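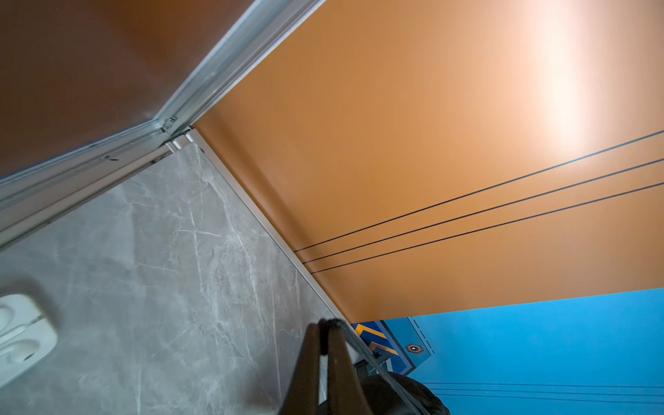 Keeping the gripper cell running at Dunico

The cell stands at the end of the hall, and the technician who looks after it has done so from the first day. "Most of my work is the fingers and the wrist camera," she told me. The fingers are dark and flat, like small paddles, and the camera looks along them to the tips.

I asked what she checks first. "The tips. They must come together evenly. After that I look at the camera mount, then at the screws in the aluminum rails." She replaces the finger pads after 800 hours. The last pair stayed on for 881 — "my mistake, I was on leave in June."

The panels under the arm, orange and blue with thin dark lines, she uses for the camera check. "A line is easy to judge. If it comes double, I clean the lens and try again."

Spare parts come from Momano, and she keeps 32 pads in a drawer. Would she change something? "The cable at the wrist. It is too short, and I have said it many times." A longer one is ordered for next month.

Recent items
Plustley opens second training room
Gökçe: wiring a small cell
Hall 814 gets new lights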